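Vuso's new speech rules leave the hard questions to Vuso

January 2022
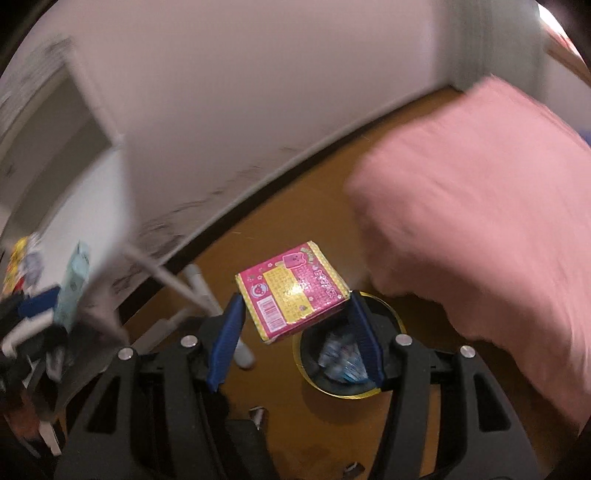
What the company promised

Vuso, the video-sharing service, says it has heard its critics. It has published a code of conduct for political accounts, 971 words long, and says any account with more than 500 followers will be held to it starting in March.

The word "violent" appears in the code again and again. A definition does not. Posts that "tend toward" violence may be removed, and the company alone will say which posts those are.

Saulius Mägi, a spokesman for Vuso, said the rules were written after "wide consultation." Asked who was consulted, he named Grarkon, a firm that sells filtering software to Vuso. He did not name any newsrooms, and would not say if any had been asked.

Who checks the checkers

Evangelia Zervas, who teaches media law at Pathirana College, has read the code twice and is unimpressed. "They took down 200 accounts last year and explained almost none of it," she said. "Now they have a document to point at while they do the same thing."

Appeals will go to a panel picked and paid by Vuso. Its decisions will be final, and they won't be published.

Grotine, a smaller rival, made similar promises three years ago. It received 1095 appeals in its first year and has never said how many succeeded. Mägi said Vuso would share its own numbers "when appropriate." He gave no date.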